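三月の現場日誌

朝から膜屋根の張力の件でまた打ち合わせ。フォズリーの駅前広場に架ける日よけで、支柱は3本、膜は2枚。計算上はこれで風をしのげるという。計算上は、という言葉をこの一か月で何度聞いたことか。

スラメットさんは形状解析の結果を広げて上機嫌だったが、谷の部分に雨が溜まる条件をどこまで見ているのか、訊いても返事がはっきりしない。勾配は足りています、の一点張り。ミスソープの屋根でも同じことを聞いた気がする。

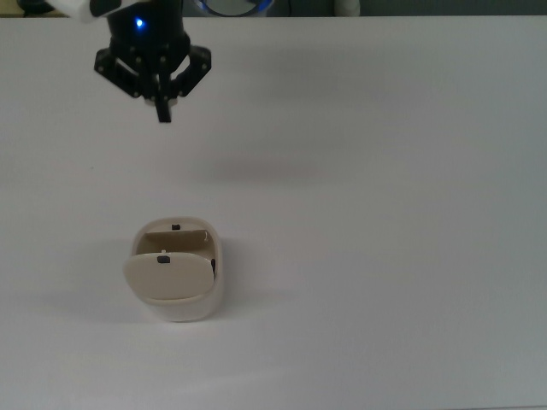

レルホルム設計室 膜構造班

午後はアイシャさんとケーブル端部の納まり。金物の納期が35日と言われたのに、工程表は誰が書いたのか、その半分で組んである。直してくれと頼んだら「相談します」。誰に相談するのだろう。

定着部の図面はクビアック社から夕方に届いた。ボルトの向きが前の版と逆になっている。改訂記録には何も書いていない。こういうのが一番信用できない。

膜面積192平米、単価は据え置きとのこと。据え置きで済むなら結構だが、見積書の備考欄が妙に長い。明日読む。支柱の根元の件はまだ手つかず。

シェア 3 コメント 2

最近の記事
・ミスソープの雨樋、その後
・膜材の見本が届いた
・支柱の塗装色でもめる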